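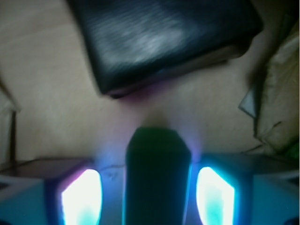
Glowing fingertips beat the overhead camera in Stillora grip tests

I finally got over to Toltach in June to see the gripper work I keep getting emails about, and I have to say, the lights are brighter than I expected! Each finger has a glowing panel on its inner face, white in the middle and going cyan and blue toward the rim, and the two of them throw color onto whatever is close by.

The project is called Stillora, and Efa Voyle and Tudur Rosser have been at it for 2 years. Their idea is pretty simple to say out loud. A soft pad sits over each light, a tiny sensor watches the pad bend, and the software guesses from the bending whether an object is about to slip. No extra camera on the ceiling, no force plate under the table.

The result they're excited about comes from a run of 228 grasps on everyday stuff – cloth, cases, boxes, a few things I couldn't name. With the fingertip signal switched on, the arm dropped or lost 11 of them. The same arm working from the overhead camera alone lost over 60 (Tudur winced a bit when he told me that one).

What I liked most was the training part. They only needed 300 practice grasps before the slip guess was good enough to use, and Efa told me she'd budgeted for a whole lot more. "I had the summer blocked out for it," she said. "We were done before lunch on the second morning."

It isn't all sorted. Thin fabric still gives them trouble, as it hardly presses on the pad at all, and Elis Lewis, who handles the bench tests, says the pads wear faster at the tips than he'd like. He's trying a tougher one from Warraich next.

The write-up is with reviewers now, and the grasp data goes up on the Toltach site once it's accepted. I've asked to come back when the new pads are on.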